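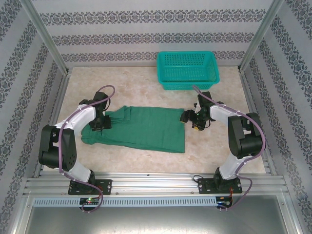 Potwood, 30 June 2025

Cloth folding (household)

Cloth folding is the job of turning a flat or crumpled piece of fabric into a smaller, tidier shape so it can be stacked, carried or put in a basket. It covers towels, T-shirts, napkins, pillowcases and pretty much anything else that comes out of a dryer. I've been keeping the household pages of this encyclopedia going for a while now, and this is the entry people write to me about the most (fitted sheets have their own page, please don't send me fitted sheets!).

Terms

A few words come up again and again, so let me get them out of the way. The fold is the line where the cloth bends. The free edge is any edge that isn't a fold. A hem is a free edge that's been turned under and stitched, and it's thicker than the rest, so a stack with all the hems on one side will lean. The face is whatever side you want to see on the shelf. And the bunch – my own word, but it has caught on around here – is the part that hasn't been smoothed out yet.

Setting up

You need a flat surface bigger than the cloth. A bed works, but it's soft, and the fabric sinks in just where you want a crisp line. I like a hard table or a clean stretch of counter, somewhere near hip height. I keep the basket at the back, behind the cloth, where I can reach it and my elbows can't.

Color makes a bigger difference than you'd think. A dark green cloth on a pale beige surface is a pleasure to fold, as every edge stands out. White towels on a white bedspread are a misery, and I usually throw a colored blanket down first.

Smoothing

Most of folding is really smoothing. It's very common to have one side of a cloth lying nice and straight while the other is still in a heap, and the temptation is to start from the good side and hope. Don't! Work on the messy end first. Pinch it near a corner, lift just enough to let the creases drop out, and lay it down again a little farther out. For stubborn creases I run the flat of my hand from the middle toward the edge, never back the other way.

The basic rectangle

This is the fold most of us learned as kids, and it's still the one I use for nearly everything. Take the two corners of one short side and bring them over to the opposite side. Line up the edges before you let go. Smooth across the top, then turn the cloth a quarter turn and do the same again. For a hand towel 26 inches long, that first fold leaves you with 13 inches, which fits most of my shelves. A longer towel usually wants folding in thirds on the second go.

T-shirts take one extra step. Lay the shirt face down, fold each side in toward the middle with the sleeve tucked flat, and from there you can treat it like any other rectangle. In Dakitham, where I grew up, everyone folded the sleeves in first and the sides after, and I still think it makes a lumpier shirt.

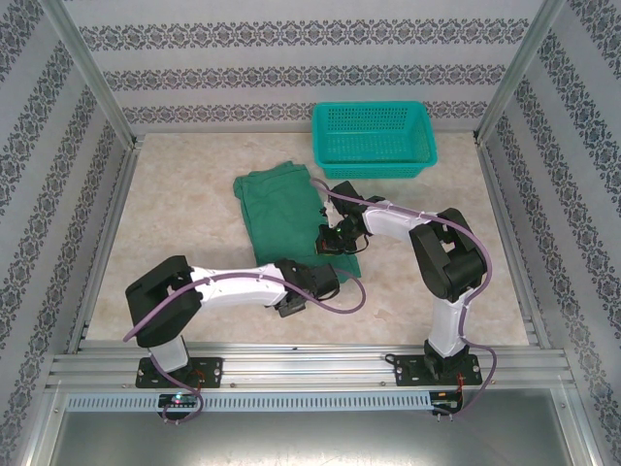

Green cloth folded to a rectangle, with the basket behind it.

Baskets

A laundry basket for folded things should be wide and fairly shallow, or the bottom layer gets squashed. Plastic ones with mesh or perforated sides are light and easy to wipe down, and they let air through if something went in a tiny bit damp. A solid rim is nice on the hands. My own is a Fletetti, bought years ago, and apart from one cracked corner it has held up fine. Put the heavy things in first, folded edge facing you, and you can pull out a single towel later without dragging half the stack along with it.

Rolling and the soft fold

Some people roll, and I've come around to it for travel. Fold the cloth in half the long way, start at one end and go slowly, keeping the sides even. A loose roll comes out as a fat stack of ridges, soft in the middle, and it'll spring open the moment you let go. 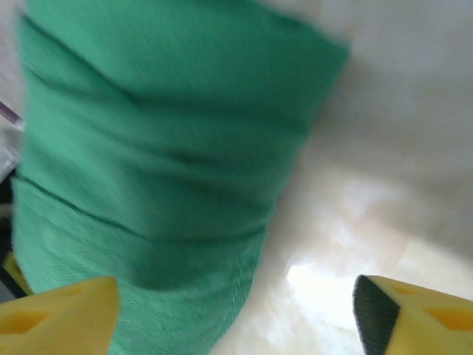 A tighter roll holds better, but it leaves little ripples in thin cotton, so I only do it with towels and gym clothes. Thick weaves don't seem to care. There's also a tuck roll, where you turn up a cuff of about 2 inches at the bottom before rolling and then flip the cuff over the finished bundle. It's fun to do and it survives being thrown in a bag, which I can't say for the plain kind.

Weight and fabric

Towels are often sold by weight in grams per square meter. At 700 a towel is thick and plush, and it really doesn't want to be folded more than twice. Lighter cloths will take as many folds as you have the patience for. Linen keeps a crease beautifully, including the ones you didn't mean to make.

Notes on this entry

The section on napkins has moved to the Bùi table linen page. I'm planning to add something on blankets in August, once I've settled how to describe the two-person fold for somebody who's on their own.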